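Subject: Re: [shop-tidy] Blue bins, again!
List: Gralside shop and storeroom list

Earlier message, from Puvarach:
> Our racks are a mess of mixed boxes. Before I order
> anything: is one color of bin a mistake? And what do
> you do about the floor?

Go for one color! We switched the Gralside storeroom over in August and I still get a kick out of opening the door. Bright blue bins on steel racks, both sides of the aisle, and the shelves slant so you can see into the low ones as you walk by.
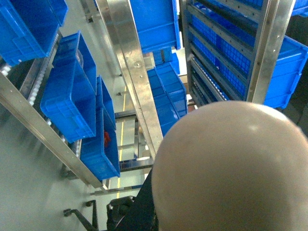 Erix: One color only works if the labels are big. We had 66 matching bins and spent a month pulling out the wrong one. Put the label on the short side, facing the aisle.

Fair point, and I'm stealing the short side idea. We have 33 so far, with labels on 18 of them (the rest are my Wednesday job). Small parts go in the low bins, printed pieces get sorted by job, and anything that turns up on the floor gets a second look before it goes in the trash.

For that I swear by a plain plastic dustpan with a wide tray and raised sides. Mine is beige and I love it more than is reasonable.
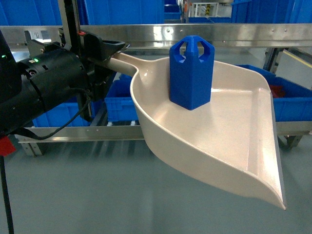
A bigger part can stand up at the back, near the handle, while you sweep up the little stuff in front of it - then you sort the lot over a bench.

Now the floor, in the order I'd do it:

1. Paint a thin yellow line down the aisle and agree on what it means. Ours means boxes stay off it. Chairs on casters can roll through, but they go back to a desk at the end of the day. 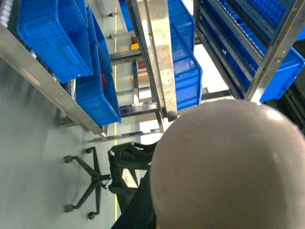
2. Sweep under the bottom shelf first, then the aisle.

3. Give it 10 minutes before lunch, every day. Kahraman bins, if that's what you end up ordering, come nested, so leave yourself some room to unpack!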